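Largate lab teaches two-armed robot to fold paper by remote control

15th April

A small robotics group in Largate has begun teaching a pair of robot arms to fold paper, with people guiding every movement from a few feet away.

The project, called Atura, is run by Gader, a company that until last year worked mostly on packing lines. Operators hold two handles that steer the arms, one for each hand. The arms copy the motion and the system records it. Those recordings are then used to train software that tries the same fold without a person at the controls.

Mélanie Landry leads the work. She said paper was picked for the first round of lessons after the team spent months on boxes and bottles.

"A box stays the shape it is," Landry said. "Paper changes every time you touch it. If you squeeze a bit too hard or pull a bit too early, you have a different problem from the one you had a second ago."

The group has set a target of 200 recorded folds for each paper shape before it starts training on that shape. Each one takes an operator roughly 10 minutes, including the time spent resetting the arms and getting a new sheet ready. Failed attempts are kept in a separate folder — the team has not decided yet whether to use them. 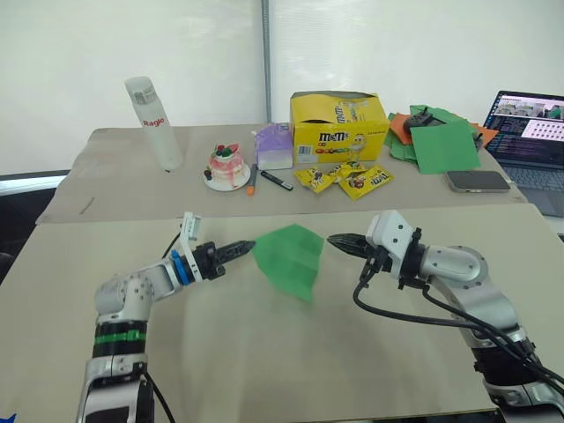 The two arms at work on a sheet of green paper at the Largate lab.

Kęstutis Pärn, who trains the operators, said most new people do badly on the first day. They look at the handles, he said, when they should be looking at the paper. He now has them practice picking up a single sheet and passing it from one arm to the other before they try any folds.

"You can't feel the paper through the handles," Pärn said. "You have to learn to see how tight it is. That takes a while, and some people get there a lot faster than others."

Sessions are limited to 30 minutes so that operators do not get tired and sloppy. Pärn said the software learns bad habits as easily as good ones, and he throws out recordings in which an arm hesitates or wanders.

Gader has 3 operators trained so far and plans to add more over the summer. The handles were built by Venckus, a local machine shop, and a lighter set is on order.

Landry said the company has no plan to sell a paper-folding robot. It wants to use the same teaching method for soft goods such as bags, cloth and padded envelopes, which its packing customers still handle by hand. A first test with cloth is set for November.

The group has not yet released any results from its trained software.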